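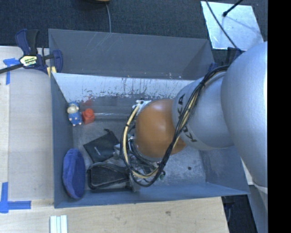
El brazo robótico sobre el contenedor de ensayo, con varios objetos reunidos en el lado izquierdo. Foto: Virkulitz

Un método para vaciar contenedores aprende de los agarres fallidos

5 de febrero de 2026

El laboratorio Virkulitz ha presentado los resultados de un método que permite a un brazo robótico elegir mejor el siguiente objeto que debe sacar de un contenedor desordenado. El trabajo, realizado junto con la empresa de logística Cisex, se publicó en un informe técnico de acceso libre.

El método lleva el nombre de Skasten. Su idea principal es guardar cada intento fallido con la misma atención que un intento correcto. Cuando la pinza se cierra y no levanta nada, el sistema registra la posición, el ángulo y la forma aproximada del objeto, y baja la puntuación de los agarres parecidos. Los sistemas anteriores del grupo descartaban estos datos.

Las pruebas se hicieron con objetos de formas y materiales muy distintos, entre ellos juguetes, fundas y artículos de tela. Los objetos blandos son los más difíciles, según el informe, porque cambian de forma cuando la pinza los toca. También dan problemas los que quedan apoyados contra una pared del contenedor, donde la pinza tiene poco espacio para entrar.

En total se realizaron 333 intentos de agarre, repartidos en nueve sesiones. Con el nuevo método, el número de intentos fallidos bajó un 30 % en comparación con el programa que el laboratorio usaba antes. La mejora fue más clara en los objetos rígidos. En los de tela la diferencia fue pequeña, y los autores reconocen que no es suficiente para sacar una conclusión firme.

El sistema necesita unos 15 minutos de práctica cuando recibe un grupo de objetos nuevo. Durante este tiempo trabaja más despacio y prueba agarres que después no va a repetir. El cálculo se hace en un ordenador situado junto al robot, sin conexión con servidores externos, una condición que había pedido Cisex para sus almacenes.

El informe señala también algunos límites. Todas las pruebas se hicieron en un solo puesto de trabajo y con el mismo tipo de contenedor, de manera que todavía no se sabe si el resultado se mantiene con otras medidas o con otra iluminación. Tampoco se probaron objetos transparentes.

La siguiente fase empezará en marzo en el centro de distribución Donnelly, donde el método se va a comparar durante varias semanas con el sistema que está en uso. Virkulitz prevé publicar los datos de los agarres, incluidos los fallidos, al terminar esta fase.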